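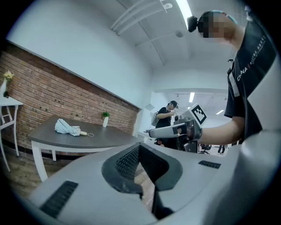 1/ Renting out a flat for the first time: what the first year cost me and what I'd do differently. Long thread, mostly dull, possibly useful if you're about to do the same.

2/ The flat is a one-bed on the second floor, left to me by my aunt. I live two hours away by train. I had never let anything to anyone and assumed it would be a matter of keys and a bank transfer.

3/ Work before the first tenant came to 2,360. Most of that was the electrics. The consumer unit was old and two sockets in the kitchen had no earth. The rest was paint, a new cooker hood and a proper lock on the front door.

4/ I got three quotes for the electrics. The cheapest man never rang back. I went with the middle one, Lahcen Badawi, who turned up when he said he would and left me a list of what he'd changed, room by room. Keep that list. I've needed it twice.

5/ The inventory took me a whole afternoon and I still missed things. I wrote "curtains, bedroom" and didn't write down the state of them. Write down the state of them.

6/ Also read all the meters on the day you hand over the keys, with the tenant standing next to you. I did gas and electric and forgot water. Sorting that out took 19 emails.

7/ My first tenant was Amr Morsy, who stayed until July and was no trouble at all. He reported a drip under the bath early, which saved the ceiling below. I sent a plumber the next morning and thanked him for telling me. I think some people expect to be told off for reporting things.

8/ Between tenants the flat stood empty for 27 days. I had budgeted for none. You still pay council tax, the service charge and the standing charges on everything.

9/ The service charge went up in the same month. The managing agents, Tokulberg, wrote to say so, but the letter went to the flat and sat on the mat. Give them your own address and ask them to confirm it in writing.

10/ On agents: I used one to find the first tenant and found the second myself. Doing it myself meant 26 enquiries, most of them one line long, and five viewings. I saved the fee but lost two weekends. Next time I'd probably pay.

11/ Someone will ask so — yes, I did the referencing properly the second time as well. It's tedious. Do it anyway, even if you like the person.

12/ Things I bought that were worth it: a carbon monoxide alarm for the boiler cupboard, a spare set of every key, a folder with all the manuals in it. Things that weren't: a doormat, fancy light bulbs, a second-hand desk which the new tenant asked me to take away.

13/ The deposit went back to Amr in full. I took nothing for the curtains, see post 5.

14/ I'll add the figures for the second year when I've done my tax return. The boiler service is next and I still need to book it.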